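The keys nobody had sorted

Clusau is a small workshop in Lundale that takes in things people leave behind when they move out: keys, tools, old network equipment. The woman who looks after the sorting table asked me not to print her name. She came to this work from an office job at Cistmont, and she told me she does not miss the office.

We began with the keys, because they give her the most work. "A key without a tag is only metal," she said. "A key with a tag is somebody's door." She puts a colored plastic tag on each set before she does anything else, and the color tells her which building it came from. Blue is for the Aguirre houses, where the workshop has had the contract from May.
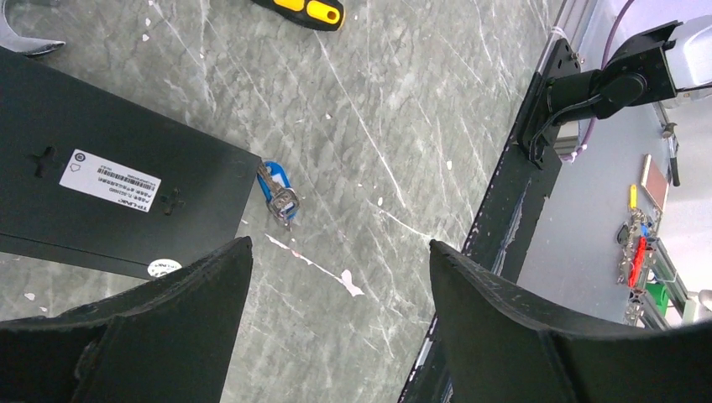
Does she keep old routers and similar equipment together with the keys?

Only until the tag is written, she explained. Often the keys and the equipment come from the same apartment, and if they are separated too early, it is difficult to join them again. When both are in the register, the keys go to a drawer and the equipment goes to a shelf.

The register is a paper book. It had 857 entries when I visited, and she wrote most of them by hand. I asked if a computer would be easier. She thought for a moment and said that she can find a line in the book faster than the computer can start.

Split rings are her least favorite part. "They are made to stay closed, and they do it very well," she said. She used to open them with her fingernail, and then with a coin. Now she uses a thin flat piece of metal and turns the ring slowly, so that the tag does not break at its hole.
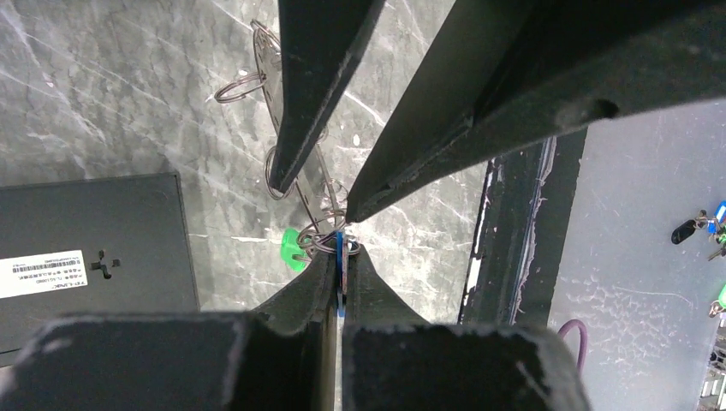
When several rings are joined together, she wants to know first which one holds the others. She does not pull. She lays everything flat, moves the rings apart and takes off the outer one. A set that was put together by three or four tenants, each with a new ring, can take her a good part of the morning.

Tools are more simple. A wrench is wiped, checked at the jaws and put in the register with its size. "People think an old wrench is worth nothing, but I have one at home from my father and it is better than my new one," she said. Round parts with teeth are stored flat, and she never puts them in the same box as the keys, where they scratch the tags.
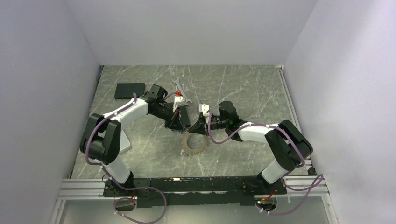 She also has a rule for the table itself. At the end of the day it must be clear, even if this means that an unfinished set goes into a bowl with a note. Earlier she left things lying overnight, and in the morning she did not remember what belonged to what. The notes are short: the building, the floor, and a question mark if she is not sure.

The drawers have space for 3000 sets, which seemed a lot to me. She said that they fill quicker than one expects, and that sets are kept for 2 years before the metal is recycled. 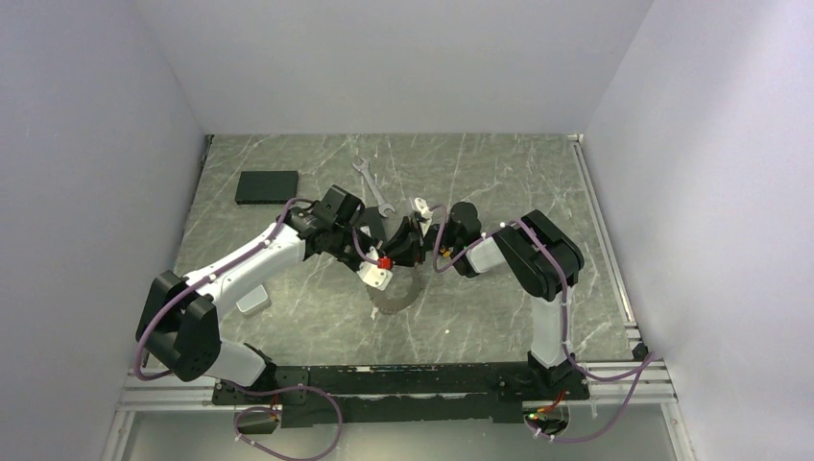

One reader of our earlier article on Clusau wrote that two years is too short, and that her own spare keys came back to her only after she had already changed the lock. I read this letter aloud at the table. "She is right, it is short," the sorter answered. "But I would need another wall of drawers." She has asked for 400 more places and is waiting for the reply.

Before I left, she was already writing the next tag. She writes in pencil first and goes over it with ink when the set is complete.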